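Why Does a T-Shirt Stretch?
Everyday Things Explained
By Ditte Bundgaard

Pull on the bottom of your T-shirt. It gets longer. Let go, and it goes back, or almost back. Now try the same thing with a cotton bed sheet or a handkerchief. It hardly moves at all.

Both can be made from the same plant, cotton. The difference is in how the thread is put together.

Two ways to make cloth

Most cloth is either woven or knit.

Woven cloth is made from two sets of threads. One set runs up and down. The other set runs from side to side, going over and under the first set. If you have ever made a paper place mat by sliding strips over and under each other, you have done weaving. The threads in woven cloth lie nearly straight. When you pull on a straight thread, it has nowhere to go.

Knit cloth is made of loops. Each loop is pulled through the loop next to it, row after row. A hand-knit sweater has big loops that are easy to see. A T-shirt has loops too, but they are so small that you need a magnifying glass to look at them.

A loop can change its shape. Pull it sideways and it gets wide and short. Pull it up and down and it gets tall and thin. When you stretch your shirt, thousands of little loops are changing shape at the same time. The thread itself does not get much longer.

You can test this with a piece of string. Lay it on the table in a wavy line, like a row of hills. Take hold of both ends and pull them apart slowly. The hills get flatter and the line gets longer, but the string is the same string.

Where the thread comes from

Cotton grows around the seeds of the cotton plant. The fluffy part is picked and cleaned, and then it is combed so that the tiny hairs, called fibers, all point the same way. After that the fibers are twisted together. This is called spinning, and it makes yarn.

One cotton fiber is weak. You could break it without trying. Twisted together with many others, it becomes hard to break, in the same way that a rope is stronger than one strand of it.

Thin yarn makes thin cloth. Thick yarn makes thick cloth. A summer shirt and a heavy winter sweater can be made in nearly the same way, with very different yarn.

A visit to a knitting shop

Last May our class went to Ragnarsson, a small company that knits cloth for children's clothes. Guðlaug Vigfúsdóttir showed us the machines. They are round, and the needles stand in a circle. Each needle has a little hook at the top that catches the yarn and pulls it through a loop.

The cloth comes out of the bottom of the machine as a long tube. It is cut open along one side and rolled up. A full roll on the shelf had a tag that said 50 meters. Valdemar asked if you could make a shirt without cutting the tube. Guðlaug said yes, some T-shirts are made that way, and they have no seams down the sides. You can check yours when you get home.

Why cloth hangs in folds

Hold a sheet of cardboard by its top two corners. It stays flat. Hold a T-shirt by the shoulders and it droops. Cloth bends easily, so its own weight pulls it down into curves and folds.

How it hangs depends on three things you can find out with your fingers:

How thin it is. Thin cloth makes small, soft wrinkles. Thick cloth makes a few big, round folds.

How heavy it is. Heavy cloth pulls itself down hard, so it hangs straighter.

Where it is held. If you hold a piece tight between two corners, the top edge is nearly straight. The part below is free to sag however it likes, and it may hang lower on one side than on the other.
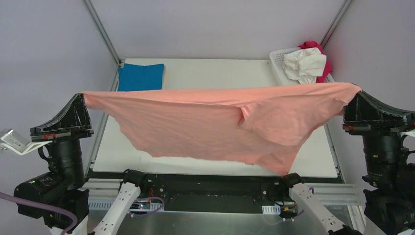 Thin pink knit cloth held by its two top corners. The top edge is nearly straight, and the bottom edge is uneven.

Light can pass through thin cloth, too. There are small gaps between the loops, and stretching makes the gaps bigger. Put your hand inside an old T-shirt and pull the cloth tight over your fingers. You may be able to see the color of your skin through it.

Try it yourself

You will need an old T-shirt that a grown-up says you may cut, scissors, a ruler, and a pencil.

1. Cut a square from the shirt, 15 centimeters on each side. Ask for help if the scissors are stiff.
2. Mark one edge with a pencil so you know which way is up.
3. Hold the square at the left and right sides and stretch it over the ruler. Write down how long it gets.
4. Turn the square a quarter turn. Stretch it again and write down the new number.
5. Let go and measure the square one more time.

Most T-shirt cloth stretches more from side to side than it does up and down. If your two numbers are the same, try a piece from a different shirt.

Look at the cut edges too. After a few good pulls, some of them will start to roll up. Plain knit cloth curls like this when it has no hem to hold it flat. Dressmakers find it a nuisance.

Words to know

Fiber: a very thin hair of cotton, wool, or other material
Yarn: fibers twisted into a long thread
Woven: made with threads that go over and under each other
Knit: made with loops of yarn
Seam: the line where two pieces of cloth are sewn together
Hem: an edge that is folded over and sewn down

Next: Why Does Wool Itch?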